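Print | E-mail

February
By Oluwaseun Babalola

The last bakery in Masilela closed two winters ago, and for a while bread came up the valley by van. The van was often late. By March there were 22 households baking in turn and leaving loaves at the post office - paid for in flour, mostly.
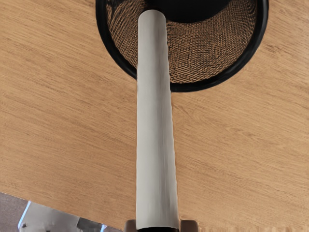

Dineo Engelbrecht thinks the rota lasted as long as it did through stubbornness, and says she would not go back to the van even if it ran on time. Her own turn comes up twice a month. She starts at four in the morning and has the ovens off by eight.

Flour is bought in bulk from a mill at Tristel, 265 kilos in the last order. Prices went up in the autumn, and the rota now asks each house for a little more.

Print this page | E-mail to a friend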